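Malen busca operadores y operadoras para ensayos comparativos de pinzas robóticas

Ubicación: nave de ensayos de Birnico
Incorporación: agosto
Vacantes: 5
Jornada: 30 horas semanales, turno de mañana o de tarde

Malen compara pinzas, cámaras de muñeca y controladores para brazos de sobremesa. Trabajamos por encargo de fabricantes e integradores, y los resultados se entregan en forma de informe técnico. Para la próxima campaña se probarán dos juegos de dedos, el Trelora y el Tomić, montados en puestos de dos brazos.

El puesto

La persona seleccionada manejará los brazos por teleoperación y repetirá la misma tarea con cada juego de dedos, siguiendo un protocolo escrito. Las tareas son de manipulación de objetos corrientes: calzado, envases, textiles y piezas pequeñas. 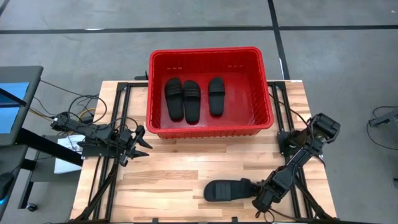
Puesto de dos brazos durante la tarea de calzado, con chanclas y cesta roja.

Cada serie consta de 50 repeticiones. Entre una serie y la siguiente se recolocan los objetos según la ficha y se anotan las incidencias: caídas, agarres dobles, roces con el borde de la cesta, paradas del controlador. La campaña completa suma 800 repeticiones por operador.

Funciones

- Comprobar el puesto al inicio del turno (fijaciones, cableado, paro de emergencia).
- Ejecutar las series asignadas y registrar el resultado de cada intento.
- Cambiar los dedos de las pinzas y repetir la calibración.
- Revisar las grabaciones de las cámaras de muñeca y marcar los tramos con desenfoque por movimiento.

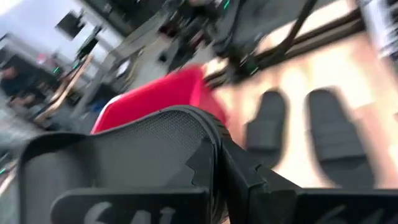

Requisitos

- Formación profesional en mecatrónica, electrónica, automatización o similar. También se valorará experiencia equivalente en taller o laboratorio.
- Buena coordinación manual y capacidad para mantener la atención en tareas repetitivas.
- Español hablado y escrito. Inglés suficiente para leer manuales.
- No se pide experiencia previa en teleoperación. La primera semana es de formación, pagada.

Se ofrece

- Contrato temporal por la duración de la campaña, con posibilidad de prórroga.
- Descanso de 30 minutos en cada turno, incluido en la jornada.
- Comedor y aparcamiento en la nave.

Cómo presentarse

Enviar currículum y una nota breve con el turno preferido a través del formulario de empleo de Malen, indicando «Operador de ensayos, Birnico». Las candidaturas preseleccionadas harán una prueba práctica en un puesto de dos brazos. El plazo se cierra cuando se cubran las vacantes.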